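Search this diary Enter keywords Go

March, a little after seven in the morning

Interest rates again. I had promised myself a week off the subject, but the radio had an economist on before I'd got the kettle filled, and he was so pleased with himself that I burnt the toast.

His line was that the central bank will cut twice before the autumn and that mortgage payers can "start to breathe". He said the same last spring. I know he did because I wrote it down in this diary, with the date he gave for the first cut, and that date went by with nothing happening except that my bank sent me a leaflet about resilience. He wasn't asked about it this morning. They never are. You can be wrong four times running in that job and still get the ten-past-seven slot.

What I can check is my own account. The fixed deal ends this summer. At present I pay £916 a month, and the letter from Barbieri (the broker, not the restaurant, though the restaurant would have been more use) puts the new figure at £1,024 if I take the two-year fix. So that's £108 more each month, and it is described in the letter as "a modest adjustment". Modest for whom? The same letter has a chart with a dotted line sloping gently down into next year. A dotted line costs nothing to draw.

I rang them and got Sem Coppens, who was perfectly civil. I asked him what the dotted line was based on. He said market expectations. I asked whose. He said the market's. We went round that a couple of times and then he offered me the tracker, which would be cheaper if the cuts come and dearer if they don't, and carries an arrangement fee of £1,551. I asked whether he had a tracker himself. There was a pause and he said he was on a five-year fix. I thanked him and meant it, that being the only piece of evidence I'd had all day.

Later

Lunch with Elspeth Geddes, who thinks I am being dim. Her view is that the forecasts are wrong about the month but right about the direction, and that I ought to take the shortest deal going and wait. She has done well out of waiting. She has also had no mortgage since the year she sold the flat, so her waiting is done in some comfort. I said so, not very gracefully. She ate the rest of my chips.

She did make one fair point. I go on as if the forecasters were lying, and she doesn't think they are. She thinks they're paid to give a number, so they give one. If they said "we haven't a clue, somewhere between three and five" they would be telling the truth and the programme would be over in nine seconds. I can see that. It still leaves me with people making plans on the strength of it. Tegan Lockyer took on the lease for the second shop on the promise of cheap money by Christmas, and she's now paying some £227 a month more on the loan than her spreadsheet allowed. Her spreadsheet had a dotted line in it too.

Inflation figure out at half past nine, which I missed. Down a touch. The newspaper site called it "a boost for households". I went through the kitchen cupboard looking for the boost. Coffee is up, oil is up, the cat's food has stayed the same price and got smaller. I do understand that a lower rate of increase is still an increase. I'm less sure the headline writer does.

Annunziata Guerra rang about Cindow, the savings app her son has put her on to. It rounds up what you spend and puts the pennies in a pot. She's delighted. I asked what interest the pot paid and she said it had a little picture of an acorn. I'll look up the terms for her tomorrow. If there's a monthly charge, as I suspect, the acorn is going the wrong way.

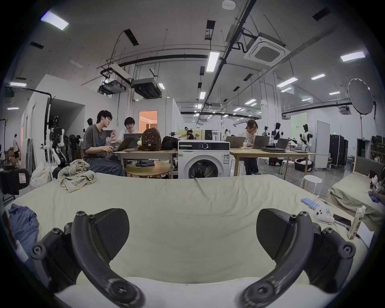

Batteries, phone and drink carton on the cream sheet.

Evening

Lụa Cao sent me a long piece from Trilberg, the research people, arguing that the whole thing turns on wages. I read it twice. The first half is good and has proper footnotes. The second half says rates will be "broadly lower over the medium term, subject to events". I should like to borrow that for my own use. I shall be broadly thinner over the medium term, subject to events.

So, where I've got to. I don't believe the two cuts. I don't quite disbelieve them either, and I'm wary of feeling clever about it, having turned down a five-year deal the last time round on the grounds that things were bound to come down. They went up. I don't come out of that any better than the man on the radio, only he was paid.

Have asked Barbieri for the five-year figure in writing, with the fee shown separately and no chart. Sem says it'll be with me by the end of the week. Must find the old letter with the early repayment charge on it, I think it's in the drawer with the boiler papers.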